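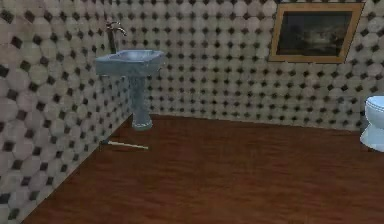 Octagon and dot tiles, pale grey with dark inserts (computer render).

Home | Files | Changes | Licence | Contact

# Telton Tile Patterns

April 23, 2024, by the Orix pattern group

Telton is a small collection of repeating floor and wall patterns, drawn as vector files. It is made for people who restore old houses and need to plan a layout before they order tiles. The collection has 157 patterns at this moment. Of these, 46 are of the octagon family and the others are hexagons, squares and mixed borders.

## What is in each folder

- `pattern.svg`: one repeat unit, with closed shapes
- `sizes.csv`: side lengths in millimetres, without the joint
- `notes.txt`: where we found the pattern, if we know it

The joint is always kept as a separate value. Please set it yourself. We used 3 mm in our own tests, but old floors have often much narrower joints.

## Sources

Most drawings were made from the printed catalogues of the Dahlgren tile works. The rest we measured by hand in stairways and kitchens in Nulo. Measured patterns can have small errors, specially where the floor was worn.

## Known problems

Colours are only names, such as "ivory" or "ox red", and they do not match any paint system. Some borders have no corner piece, and you must cut one with a mitre of 90 degrees between the two sides. In the file `hex_border` the last row is mirrored. We will correct this in September.

## Licence

You may use the drawings freely, also for paid work. If you publish them again, please write "Telton" near them and keep the notes file.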